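Talk notes – small repairs, village hall version

Slot is 11 minutes, don't run over again. Water by the lectern. Thank Coltau library for the chairs.

Open with the kettle story. Short. Then ask who has thrown something out this year they could of mended. Wait for hands. Wait longer than feels nice.

Why we started – the Vedora shop shut, nearest place for a zip or a plug was two buses away. First evening we had a toaster, a coat, somebody's radio. Now 117 things on the list, up to 200 by November if the school joins in. Say the number slowly. 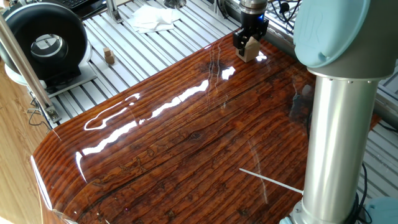 Page last changed: Sep 29, 2019

Next bit – finishes. People always ask about tables. Shiny tops show every hairline scratch, you notice them most where the light catches. Don't go at it with sandpaper! Soft cloth, mild soap, dry it, look again. Half of them are only in the top coat. If it's deep, bring it in and we'll have a look together, no promises.

Knots and dark flecks in the grain – leave alone. Someone always wants them gone.

Money slide. Hall hire, tea, glue. The Cirkix grant was 2000, most of it went on tools, the rest on the elctrical tester. Don't get drawn into the tester. If asked, talk afterwards.

Gulyás street group – they want to copy us, good. Tell them start with clothes, easy and cheap. Lamps later.

What goes wrong: too many people at once, no labels, lost screws. Jam jars. Hold up the jam jar.

Ask at end: bring one broken thing next time. Sign-up sheet by the door, pen on string.

Questions – repeat each one back, they can't hear at the rear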